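About Jarent

Jarent writes control and planning software for robot arms. We started in March with one arm and a borrowed workshop in Skedby, and there are now five of us. Kilian Kofler leads the planning work and Abdel Rahman looks after perception.

Our main product is Zallar. It takes in camera views and joint readings, works out the next short stretch of movement and sends it to the arms. The planner can change its mind part way through a task when the cameras show something it did not expect. Small metal parts are a large share of our testing. Shiny surfaces pick up reflections from everything near them, and depth readings suffer.

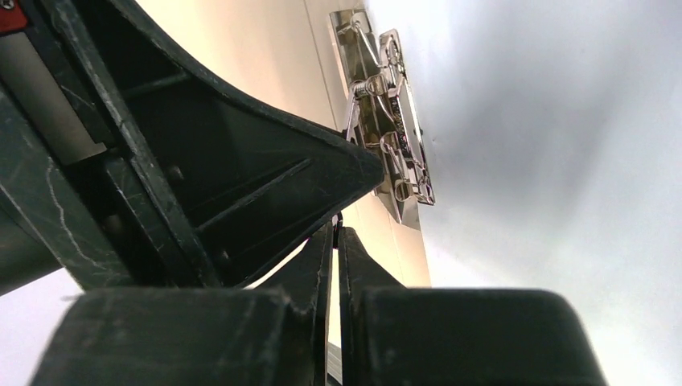
Wrist camera view: gripper fingers close to a chrome cabinet hinge.

Two-arm work needs a different kind of control. When both grippers hold the same item, an error in one arm pulls on the other, so Zallar plans the pair together and checks the timing of each arm 60 times a second. Every run is logged and can be replayed step by step. The log library holds 2611 runs, nearly 290 of them with paper and card. 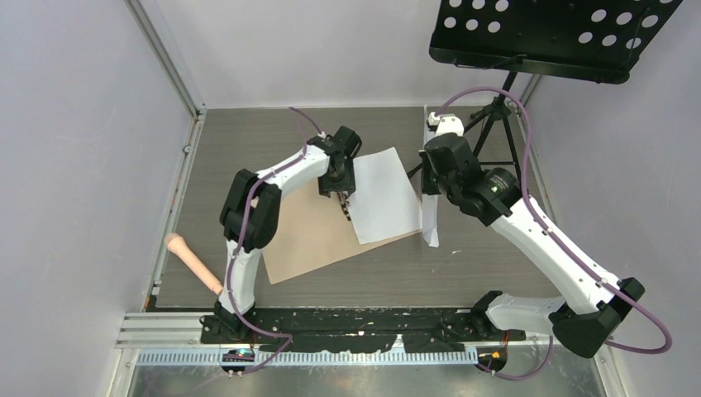
Both arms at a sheet of white paper lying partly on cardboard.

We sell Zallar by yearly licence, with support included. Visits to the Skedby workshop are by appointment. Please write to Kilian first and tell him which arms you use.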